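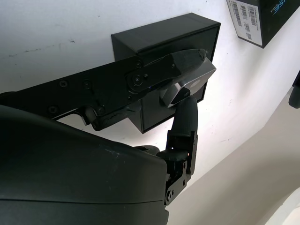 Photo 1. View from the wrist: the metal piece between the fingertip and the black link.

Falldale workshop, minutes of the weekly technical meeting
Subject: grip fault on the right hand, metal piece task
Chair: Nhung Huỳnh
Minutes: Manon Bergeron
Start: 9:30

1. Minutes of the last meeting
Accepted with one correction. The spare cable for the left wrist was ordered from Tessier, it was not yet delivered. Manon has changed this in the file.

2. The fault
Nhung presented the event of Saturday. The right hand was closing on the metal piece and the motor did not stop when the force limit was reached. The limit for this task is 35 percent of the maximum. The log shows 92 percent for a short time before the operator pressed the stop button. No person was inside the marked area and no person was hurt. The piece was not broken, but the rubber of one fingertip got a small cut and was replaced the same day.

The operator said that the screen was still green when he pressed the button. He stopped the arm because of the sound of the motor. The meeting agreed that he acted correctly, and that we can not depend on the sound.

3. What we know about the cause
The Flarkis controller received an update in June. After the update, the force limit is read from the task file only when the program starts. If the hand is restarted alone, the controller takes the factory value. On Saturday the hand was restarted alone two times, after a communication error.

Manon asked if the communication error itself comes from the cable at the wrist. Nhung answered that this is possible but it is not proved. The cable has been bent many times and its plug has some play. The two problems must stay separate in the report.

The test log has 266 grips since the update. In 200 of them the correct limit was active. For the others the value was not recorded, so we can not say what the limit was.
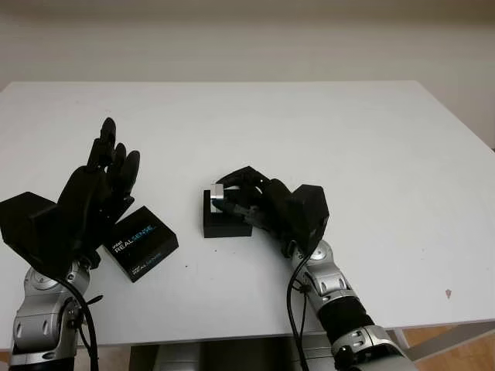

Photo 2. Both hands at the table, the right hand at the silver piece on the black block.

4. Discussion
There was a question if the work can continue with the left hand only. Nhung is against it, the controller software is the same on both sides. Manon would accept slow movements without any grip, for checking the arm positions. This was agreed.

It was also discussed to put a softer block under the piece. The proposal was not accepted at this time, it would change the height and all the saved positions must be taught again.

5. Decisions
No gripping with either hand until the limit is read again after each restart.
The value of the limit must be written in the log for each grip.
The screen must show red when the factory value is active.
A second stop button will be placed on the other side of the table.

6. Actions
Nhung: send the fault report to Pranetberg and ask for the old controller version.
Manon: measure the wrist cable while the arm is moving, and write the restart procedure on one page.
Both: repeat the restart test with the hand open and nothing in it.

7. Other matters
The key of the tool cabinet is missing again. Please look in your pockets.

End of the meeting: 10:20. The next meeting will be in the same room, after the answer from Pranetberg is received.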